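Vestville workshop keeps its tidying robot in good nick

VESTVILLE - If you wander down the lane behind the old Lazarević bakery of a morning, and the roller door happens to be up, you will probably hear Stamatia Gkikas before you see her. She talks to the robot while she works on it. She has done so since the day it was bolted to its stand, and she says she has no plans to stop now that people have started noticing.

The robot is a single arm with a two-fingered gripper and a small camera at the wrist, and its job is to learn the sort of picking up that most of us do a dozen times a day without a thought. Shoes by the door, a dropped tea towel, a cushion that has slid off the couch. It belongs to Trarnico, a small outfit that moved into the lane last winter and has been a good neighbour ever since, lending out its trolley and putting the bins back for half the street.

What brought this reporter through the door was the upkeep. We hear a fair bit about what robots might do one day, and rather less about the person who has to get down on her knees with a cloth and a hex key so that the thing can do anything at all. Ms Gkikas looks after the arm more or less on her own, with Ehsan Tanoli coming in to handle the software side, and between them they have worked out a routine that would be familiar to anybody who has kept an old tractor or a good sewing machine going.

It begins with the fingers. The gripping faces pick up fluff and skin oil and whatever else is on the things they handle, and once they are coated they start to slide. Ms Gkikas wipes them down with a damp lint-free cloth, lets them dry, and then closes them on a strip of ordinary writing paper and gives it a tug. If the paper comes away too easily she cleans them again, and if it still comes away she changes the pads. She keeps 2 spare sets in a biscuit tin on the shelf, labelled in her own handwriting, and woe betide anyone who borrows from it without saying so.

"You get to know how it feels," she said. "Ehsan has a number for it on his screen and I have the paper. Most mornings we agree!"

After the fingers come the bolts. There is a collar where the gripper joins the wrist, and its screws work their way loose over a few weeks of lifting and setting down. She goes around them in a star pattern, the way you would do the nuts on a car wheel, and marks each one with a dab of paint pen so that she can tell at a glance if it has crept. The cable to the camera gets a look at the same time. It was rubbing against the collar in the early days, and a new one had to be ordered from Drivex and waited for, which was a long and rather dull fortnight for everyone concerned.

Then there is the camera, which gets a puff of air and a wipe with the sort of cloth that comes with a pair of glasses, and after that the arm is brought down near the floor to see what it sees. The floor part matters more than you might expect. The work area has a soft pink mat with a white grid, and Mr Tanoli likes to compare the lines in the camera's view with the ones he saved when the camera was last fitted. If they have wandered, the camera has been knocked, and it needs to be squared up before any proper work gets done.

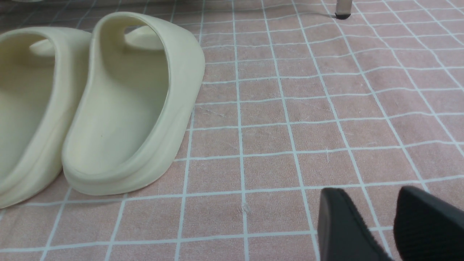

The gripper stands open over the gridded mat, a short way from a pair of cream slides. Photo: Trarnico

Footwear is a favourite for the morning check, Mr Tanoli explained, and slides in particular. They are light, they squash a little when they are pinched, and the heel has a rounded rim that gives the fingers something to think about. Pinch too gently and the slide slips away. Pinch too hard and it folds, and the arm ends up holding it at a silly angle. A run of 60 lifts tells him most of what he needs to know about how the gripper is closing, and he sits there with his tea and ticks them off on a sheet of paper, having long ago given up on remembering to save the file.

He is a quiet fellow, Mr Tanoli, but he warms up nicely when you get him onto the subject of wrinkles. A mat that has rucked up will throw off the arm's idea of where the floor is, and a finger that comes down on a ridge can stop short or catch. He smooths it out by hand before a session. They did try taping down the corners for a while, but the tape left a sticky edge that collected every bit of fluff in the building, so that was the end of that.

Every 200 hours of running time the arm has a longer service, and the pair of them set aside an afternoon for it. The gripper comes off altogether. The little slides that the fingers travel on are cleaned out with a brush and given a very thin smear of grease, and Ms Gkikas is firm that very thin means very thin, as too much of it finds its way onto the pads and you are back where you started. The collar screws are replaced at the same time, whether they look tired or not. When it all goes back together, Mr Tanoli runs the fingers open and shut, slowly at first, while she listens with her head tipped to one side.

"There's a click it makes when the left one isn't seated," she said. "It's a tiny thing. I heard it over the radio once, from the kitchen, and came running in with a butter knife still in my hand."

The arm passed 2000 hours in July, and there was a cake from the bakery to mark the occasion, with a rather fetching gripper piped on top in black icing. (The icing, we are told, coloured a good many teeth.) Ms Gkikas had half expected to be fitting a new wrist motor by then. The old one is still going, though she has a replacement in its box under the bench and she takes its temperature, so to speak, by resting her palm on the housing at the end of each day.

She came to the work by a roundabout road. She spent many years mending commercial dough mixers, some of them only a few doors up the lane, and she reckons the habits are much the same. Keep it clean, write down what you did, and don't leave a noise until tomorrow. Her logbook is a hardcover one with a red spine, and it goes back to the first morning. Some entries run to a full page and some say only "fine", underlined.

Trarnico is happy to have neighbours drop in while the morning check is under way, so long as they stay behind the yellow line and keep their coffee on the window ledge. School groups are asked to ring ahead. Anyone with odd slippers, thongs or gumboots they no longer want is welcome to leave them in the crate beside the roller door, and Mr Tanoli would be particularly glad of something with a buckle.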